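Finishing printed nylon housings: tumble or hand sand?

kkong_mfg
Posted Monday, 9:14 am

We run small batches of nylon enclosures for a pump controller, shell thickness 2 mm, printed on a powder bed machine. The current job is 106 shells. Customer wants matte light gray, no visible layer steps on the curved faces, and vent slots with clean edges. Up to now I have hand sanded the outside and dyed. It takes too long and the results differ between operators. I am looking at a vibratory tumbler with ceramic media. Does anyone have numbers on what happens to the slot edges?

Kaiwen Kong

trellis_tom
Posted Monday, 9:52 am

Tumbling works on open curved faces and does almost nothing inside a narrow slot. The media either can't enter or it gets in and stays there. Before you buy anything, compare your slot width with the smallest dimension of the media. If the two are close you will spend the saved time picking stones out with tweezers.

Edges will round over. On our parts an outside corner lost enough in 19 hours to be visible without a gauge. We cut the cycle after that.

ruoxi.bai
Posted Monday, 10:30 am

I disagree with the tweezers part. Jamming is a media selection problem. Go well oversize and nothing enters the slot. The slot stays as printed, which on a powder bed part is usually acceptable after bead blasting. Sequence that has worked for me:

Depowder, including the slots, with compressed air and a stiff brush.
Bead blast at low pressure.
Tumble with oversize media.
Rinse, dry fully, dye.

Drying matters. Nylon holds water and the dye take will be uneven if you rush it.
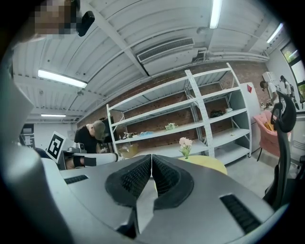

Slot direction changes the result more than most people expect. A long ribbed vent laid diagonally over a curve presents many thin edges to the media at once, and a short slot in a flatter area presents two. If you have both on the same shell, they will not wear at the same rate. The gray housing in my picture has that combination, a narrow black slot on the left and the larger ribbed vent running diagonally on the right. On a layout like that I would set the cycle time by the ribs and accept whatever finish the rest of the surface has reached by then.

Ruoxi Bai

trellis_tom
Posted Monday, 11:05 am

Fair on the oversize media. The cost is that large media hits harder. With a 2 mm shell I would want to see a test on scrap parts before committing the batch. Thin ribs can also whiten at the root when they get struck, and dark dye hides that but light gray does not.

kkong_mfg
Posted Monday, 1:20 pm

Whitening is a good point. The ribs on this part are thin and the color is fixed. Could I mask the vents?

sabbagh_user
Posted Monday, 1:41 pm

We printed plugs in TPU and pressed them into the vents. They hold if there is a lip on the inside face of the shell. Without a lip they work out during the cycle. We ordered our media from Limico, plastic pyramids, and never went back to ceramic for nylon.

ruoxi.bai
Posted Monday, 2:08 pm

Plugs are fine for a short run. For 106 parts with several vents each, the labor of fitting and pulling them is close to the labor of sanding. I would change to plastic media first and test without plugs. Vapor smoothing is the other route, but it leaves a gloss and you asked for matte.

trellis_tom
Posted Monday, 2:33 pm

Agree on plastic media. Still don't agree that blasting alone is acceptable inside the slots if the customer inspects edges. Ask them for a written edge requirement.

kkong_mfg
Posted Monday, 4:47 pm

Requested. I'll run scrap shells in plastic media, unmasked, and measure rib thickness before and after. Will post the numbers in this thread.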